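Dristholm Lantern Run

The Dristholm Lantern Run is an outdoor public event held every November in the harbour town of Dristholm. Participants walk or run a closed route of 7 kilometres after dark, each carrying a lantern, and finish at the old fish market, where a shared supper is served. The event is organised by Wamivon, a company which also arranges open-air concerts and family festivals in the region.

Background

The idea for the run came from Clifford Fortin, a former athletics coach, who had taken part in night walks in other countries and wished to bring something similar to the coast. The first edition was small and was announced only by posters in shops and at the railway station. The participants brought their own lanterns, and many of these were put out by the wind before the bridge. From the second edition the organisers have given a closed lantern to every person at registration.

In its early years the event had no music and no fixed starting order. Both were introduced when Wamivon took over the organisation from Fortin, who remained as route adviser.

Route

The start is on Khaemba Square, in front of the library. The route goes down to the river, crosses the footbridge and follows the sea wall as far as the lighthouse. There it turns inland through the public gardens and comes back to the harbour by the old tram road. The steepest part is the climb behind the gardens, which is short but can be slippery in wet weather.

Walkers start at 7 in the evening and runners 20 minutes later. The groups share the same road until the lighthouse, and runners are asked to pass on the left side. No times are recorded and there are no prizes for speed. A prize is given for the best home-made lantern, although most people now use the one they receive.

Children may take part when they are with an adult. A shorter route of 2 kilometres, which leaves out the sea wall, is offered for families and for people with reduced mobility.

The supper

The supper at the fish market is for many visitors the main part of the evening. Soup and bread are included in the entry fee, while other dishes are sold at stalls along the north wall. Long tables are placed under the roof, and there are 60 seats kept for participants from the family route - the rest are free for everybody.

At first the soup was given in paper cups. These produced a great amount of rubbish, and the organisers later asked participants to bring a bowl from home. The custom has stayed, and bowls of every size and colour can be seen on the tables. 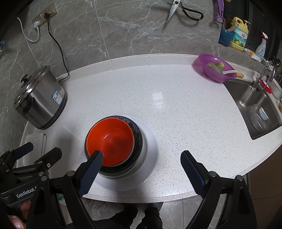 Music and sponsors

A small stage near the market entrance is used by local brass bands and choirs. The programme normally ends at 10 in the evening, in agreement with the residents of the harbour streets. The main sponsor is Hellow, a maker of outdoor lamps, which supplies the lanterns and collects them again at the finish for use in the following year.

See also

Khaemba Square
Night walking
Dristholm Harbour Festival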